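Home | News | Benches | Back issues | Subscribe

Looking after the Tarnia cell: is the weekly check worth the bother?

October issue - by the bench notes editor

14 comments | 6 shares

Regular readers will know I was not keen on the new care routine for the Tarnia cell when it came in. It arrived from Setia as a thick booklet with a great many tick boxes, and my experience of tick boxes is that they get ticked. After a spell of living with it I have softened on two points and hardened on the rest.

The cell itself is a plain affair. A white table, pale wall panels, arms that reach in from the sides, a camera at the wrist and a fixed one looking across. The job is sorting small painted things into a basket. Most of what goes wrong with it is dull. A camera mount creeps, a fingertip wears, somebody leans on the table and the arm is then a few millimetres out for the rest of the afternoon.
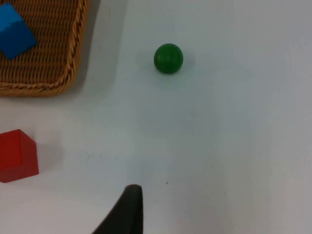 Wrist camera alignment is the check I argued against hardest, and I was partly wrong. The booklet wants it done before every run, using whatever is on the table as the target. My complaint was that you can see for yourself when a camera is badly off. You can, but a small error hides well. What I now do is park the arm and look at where the finger comes into view. It should rise from the bottom, near the middle, with its rounded tip clear against bare table, and the ball and the basket give you something to judge it by. If last week's saved view has it somewhere else, get the hex key out. The same view is handy for housekeeping, as any dark speck near the fingertip shows up nicely against the white. I wipe those off. Whether they have ever spoiled a pick I very much doubt.

Fingertips next. The booklet says to change them after 1,000 picks whatever state they are in. I would like to know where that number came from, as it is suspiciously round. Our last pair went in the bin at 361 because one had a nick in it, and the pair before that was still perfectly good when the counter told us to throw it out. Look at them, feel the edges with your thumb, and change them when they need it. The spares from Rudard fit well enough, though the screws that come with them are too soft. Keep your old screws.

Then there is the fixed camera and its so-called layout check. You put the basket near the back of the table, scatter the blocks and the ball, bring the arm in to its waiting position and compare the picture with the stored one. The software gives you a score out of 19, which is an odd thing to mark anything out of, and anything under 6 locks the cell until you do it again.

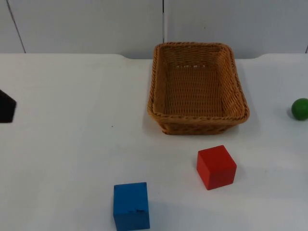 I have no faith in that score. Shift a block a little and it drops, yet a loose camera clamp went straight past it in the spring with a perfectly respectable mark. I now put a pencil line across the clamp and its post, and look at the line. It costs nothing and it has caught two slips already.

The Baláž bench has a different way of going about it. They skip the layout check, send the arm to a fixed point above the table each morning and measure the gap with a feeler gauge. I prefer this, although they have had their own trouble with cables rubbing at the elbow, so I am not handing out medals. If you do copy them, do it with the arm at low speed and the stop button within reach.

Setia say a shorter booklet is on its way. We were told the same about the last one. In the meantime the pages I still follow are the wrist camera page and the one on cable ties, and the marked-up copy is on the shelf by the cell for anyone who wants to disagree with me in the margins.

Filed under: Upkeep | Previous item | Next item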